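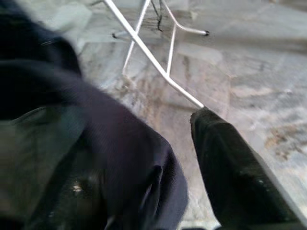 Marble Returns to the Ground Floor

Temholm, 22/11/2025

For many years, owners of older apartments in Temholm covered their stone floors with carpet or replaced them outright. Stone was considered cold, noisy and difficult to maintain. That view has begun to change. The Temholm Housing Association, which oversees 153 buildings in the Rallia district, reports that requests to restore original marble now outnumber requests to remove it.

The Association revised its guidance in May. Under the new rules, a resident who wishes to lift a marble floor must first obtain a written survey of its condition. The survey records cracked slabs, hollow areas and failed joints, and it states whether repair is practical. Owners of ground-floor units may apply for a grant of up to 50 percent of the cost of repair.

Most of the damage found in Rallia comes from cleaning. Marble is a soft stone, and it reacts to acid. Vinegar, lemon and many common bathroom products leave dull marks that no amount of mopping will remove. The guidance recommends a neutral cleaner, a well-wrung mop and clean water changed often. Grit should be swept up daily near entrances, and mats should be shaken outdoors.

Everyday household work need not be moved elsewhere. Laundry may be folded and furniture may stand on marble as on any other floor, provided that feet and casters are capped and heavy pieces are lifted when moved.
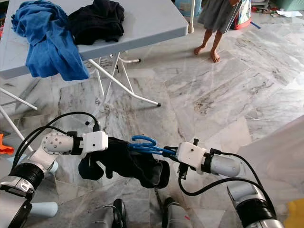 Residents have not all welcomed the new rules, and one wrote to the Association that the survey should be free, as a household asked to keep its floor ought not to pay for permission to discuss it. The Association has taken note of the objection and will review the fee next year.

Repolishing remains the largest expense. Laitinen, the stone workshop on the Nolluswood road, completed 20 floors in the district over the past year. The work removes a thin layer of the surface and cannot be repeated without limit. For this reason the guidance advises local treatment of worn areas first, with full repolishing reserved for floors that have lost their finish from wall to wall.

Grant applications are accepted at the Rallia office throughout the year. Applicants should attach the survey and one written estimate.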